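Fold Your Sweaters on the Bed

The advice you hear most is to hang everything, so you can see what you own. I did that for years. It works for shirts. It does not work for heavy knits, and I think people should stop doing it.

A cable-knit sweater is heavy. Put it on a hanger and the weight pulls from the shoulders. After one winter mine had two points at the top that looked like small horns -- Danica Vaněk at work was kind enough to mention them. I paid 89 dollars for that sweater.

A shelf is better, and the bed is the best place to get a sweater ready for it. A table is usually too small or too full. A bed gives you room to lay the arms out, and you can walk around to the other side if you need to.
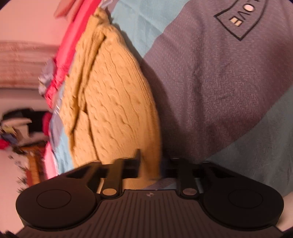
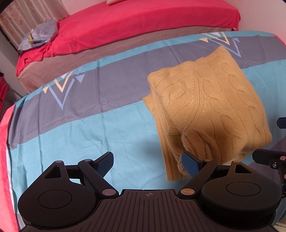 I don't care much about the exact method. My neighbor Leif uses a cardboard template and gets every one the same width. I fold the sleeves back, fold the body in half, and stop there. Thick yarn won't hold a sharp crease anyway, and pressing it hard flattens the cables.

Stacks should be short. Four heavy sweaters is plenty, because the bottom one gets crushed and you never wear it. If you have more than that, use a second shelf or give a few away in July, when you aren't cold and can be fair about it.

The hangers can go to the shirts.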